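Clubs > Robotics > Padard Arm Project > Bench Checks

Print this page | E-mail this page

Pre-Run Safety Checklist, Litter Scooping Task
2025-03-28
By Catherine Moncrieff

Checked by: Ingvild Ekström and me. What a good session to inspect! The arm team has tidied up so much since our first try.

1. Emergency stop within reach of the operator – OK. Tested twice, and Ingvild wants it tested again after lunch.

2. Joint bolts tight – OK. One bracket screw needed a quarter turn. Please use the Skinner driver, the other one chews up the heads.

3. Cables clear of moving joints – OK, but look again after every 6 runs. They creep!

4. Speed limit set – OK. Keep it at the practice setting until the June demo.

5. Platform steady – OK. I leaned on all 4 corners and got no wobble (much better than the old table).

6. Curtains hanging clear of the arm's full reach – OK.

7. Litter box filled and scoop laid across it, handle toward the arm – OK. Unused litter only, please. Nobody under the dust rule gets to skip the mask when pouring.

8. Trash bin upright, lid open, bag in – OK. Fultmont team, your bin spot is great, leave it there.

9. Floor swept – NOT YET. Grit underfoot is slippery and I found some by the door. Broom is in the closet.

10. Run log up to date – OK. We are at 3,383 runs, which made me so happy I read it out loud.

Open items: sweep the floor, and print a fresh stop-button label. Ingvild will sign once both are done.

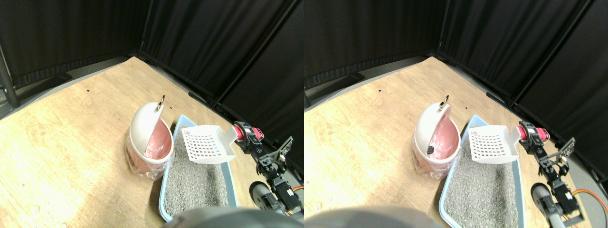

Next check is before the Carel team takes over the bench. They will be lifting a heavier load, 600 grams, so bring safety glasses for everyone and go through items 2 and 4 again with them – slowly, they're new and very keen!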